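Home Issues Authors Submit Search

3.2 Scrolling and frame timing in the home computer ports

The second part of the study compares how the ports of Goltby handle horizontal scrolling on machines without dedicated scroll hardware. Two releases were examined in full, the original Teltier version and the later budget conversion by Muso. Both were run from disk images, and both were checked against the disassembly published by Emmanuel Rashidi.
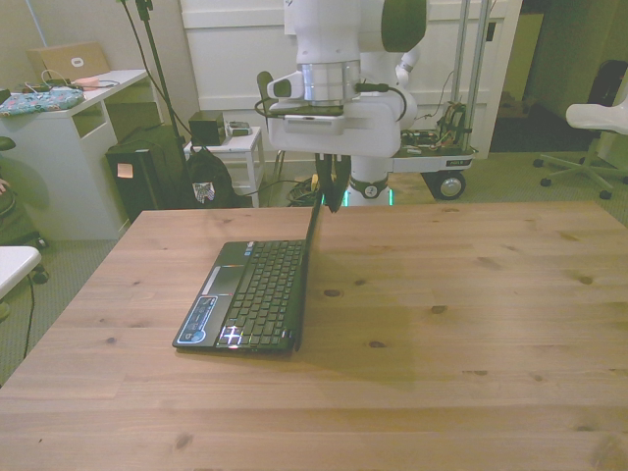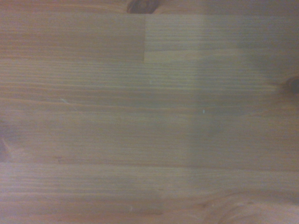
Figure 2. Open netbook on the pine table, seen from the side (first); wooden surface, close view (second).

The Teltier version redraws the playfield in software. The level map is stored as columns of tile numbers, and each step of the scroll moves the whole visible area left by one byte. A new column is then decoded at the right edge. The copy loop is unrolled, so most of the cost is memory access and very little is spent on loop control. The status panel is kept outside the copied region and is only redrawn when the score or the energy bar changes.

The Muso conversion takes a different approach. It keeps the tile data of its predecessor but compares the new screen with the old one before writing. A tile is skipped when the same number already occupies its position. On levels with long stretches of plain floor this saves a large share of the writes. On the cave levels, where neighboring tiles are almost always different, the comparison itself becomes the main expense and the scroll visibly slows down.

To measure the effect, we logged the number of tile writes made during a fixed walk from the start of the level to the first door. The player character was moved by a recorded input file so that both versions received the same commands. On the opening level the Teltier version made 866 writes and the Muso version made 326. On the first cave level the Muso figure rose to 694. Enemy sprites were disabled for all runs, as their behavior depends on a random seed that the two programs set up in different ways.

Write counts alone do not explain how the games feel to play. The Teltier version polls the joystick once per scroll step, so a late frame also delays the jump. Muso moved the polling into the interrupt handler and stores the result in a small buffer. A jump pressed during a slow frame is therefore still registered, although it is shown late. Several of the magazine reviews we collected call the conversion "jerky but fair," and the buffer is a likely source of that impression.

Collision detection was left unchanged between the two releases. Each tile number has one attribute byte holding a solid flag and a damage flag, and the test is made at the feet of the player character only. This is why the character can pass its head through low ceilings in both versions. The Ververidis sequel replaced the single test point with a box, and its source is treated separately in Section 4.

Sound was not measured. The music routine in both programs runs from the same interrupt and takes a constant time per call, so it adds an equal load to each and was left switched on.

Related articles
Input buffering in early platform games
Tile compression and level size in the Ververidis sequel
Budget labels and the reuse of source code
Sprite masking without hardware support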